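# The Long, Patient Life of Number 106

By the time I find Ashley Catterall she is on her second cup of tea and has already taken a gripper to pieces. The parts are laid out on a dish towel in the order they came off, arms at the top, pivot screws in a row underneath, and she asks me (very kindly, but she means it) not to put my notebook down anywhere near them.

Catterall looks after the hand-held grippers for Panura, a small outfit that lends them out to people who pick things up at home so that a robot can later learn to do the same. Each one has a number and its own page in a binder. The one on the towel is 106, and if you ask her which is her favorite she'll tell you she doesn't have one, and then she'll talk about 106 for the next half hour.

"Everybody wants to hear about the software," she says. "I want to hear about the screws."

And so I hear about the screws! Every joint in the linkage turns on one, and every one works itself a little looser as the jaws open and close. Her binder says 106 had done 2,994 grasps when it came in, and that the pads were last changed 753 grasps before that. She wipes the old thread lock off with a rag, puts on a fresh dab, and tightens each pivot until the arm will just barely fall under its own weight. If it drops freely it's too loose, and if it hangs there it's too tight. She learned the feel of it years ago at Clegg, on packing machines ten times the size, and says her hands have never quite forgotten.

The pads take longer. They have to sit flat and face each other squarely, or whatever is between them will twist as the jaws close. She warms the old glue with a hair dryer, peels slowly, cleans the plate, and then presses the new pad on and holds it there while she tells me about her sister's garden in Penunance, where the beans have done badly this June.

Then come the test grasps. Catterall likes one thing that crinkles and one thing that squashes, and she doesn't much care what they are so long as they come out of an ordinary room.

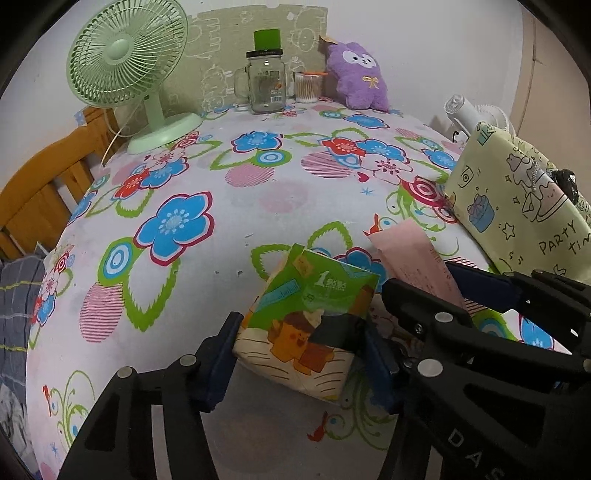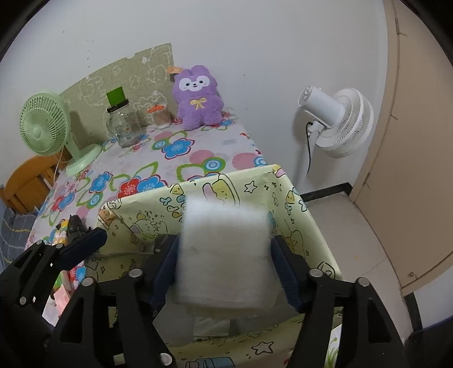
*Number 106 with its navy pads closed on a soft pack of tissues, first, and on a block of white foam.*

A soft pack, she explains, will tell you about pressure. Squeeze too hard and the plastic puckers, too gently and it slides away from you. Foam is more forgiving and is mostly for checking that the two jaws meet it evenly. She looks for a lean to one side, and when she finds one she goes back to the pivots before she touches the pads, having once spent a whole afternoon at it the other way around.

The last job is the binder. She writes down which screws she touched, which tube the glue came from, and anything that felt odd, even if she can't say why. There is a note on an earlier page that reads only "left side sulking." Two pages on, the same handwriting has added "fixed, was grit."

When 106 is done it goes into a padded case bound for Jillano, where the next borrower is waiting on it. Catterall snaps the catches shut, opens them again to put in a spare pair of pads, and goes to see if there's any tea left in the pot.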